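Mollari: data card and README

Mollari is a small collection of recorded sounds and spoken phrases. It is made for testing voice-activated devices in the home, especially the question of when a device wakes up although it was not called. The first version was prepared by Thanakorn Inthanon and Unai Arrieta and released on 23/03/2019. We apologize for mistakes in our English.

What is inside

The collection has 1000 audio clips. In 600 of them somebody says a wake phrase. In the other clips there is only ordinary speech, music, or television sound which we made ourselves. We did not use any real advertising.

The wake phrases are "Hey Calimlim" and "Stuvura on". All files are mono WAV. File names start with w when the wake phrase is present and with n when it is absent. 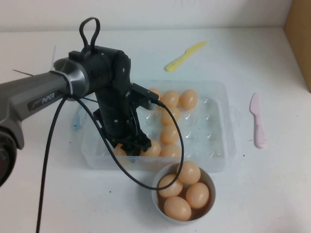
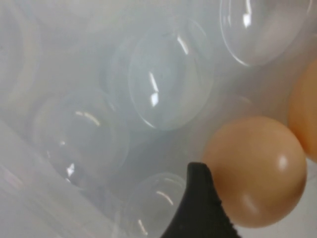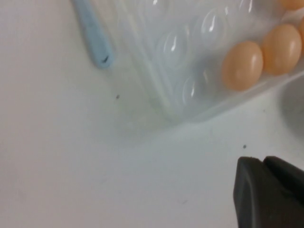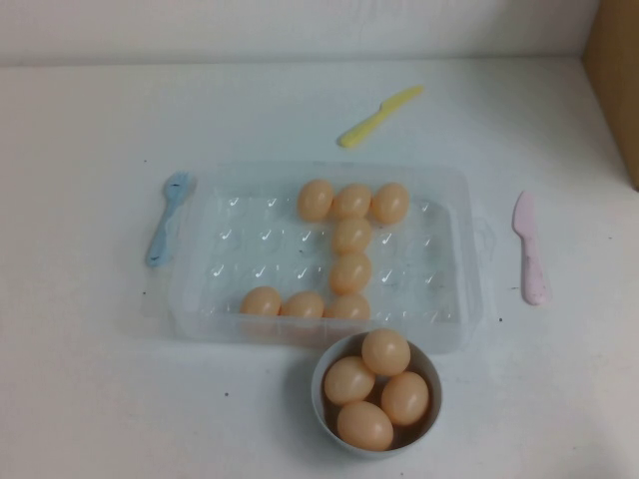

Labels are given in one text file, with one line for each clip. A line contains the file name, the phrase, the start of the phrase in milliseconds and the speaker code. Please read the lines by file name and not by position, for the order was changed between the drafts. If you want to picture how the labels relate to the audio, think of the clear egg tray: the cups are the time slots of a clip, some have an egg and some are empty, and the empty cups must be kept in the count too. Our first script threw away the silent slots, and all the start times after them became wrong.

Known problems

Speakers with code 2 and higher were recorded in the kitchen at Ellitz, where the refrigerator hums. We left the hum in. Almost 99 clips have a small click at the end from the recorder button. Children's voices are missing completely, so please do not use Mollari to claim that a device behaves well with a whole family.

Use

You may copy and change the files for any purpose if you keep this README with them. Corrections to the labels are welcome. Send the complete line as it should be, with the file name, and we will put it in the November update. The colour codes in the old label file have no meaning any more.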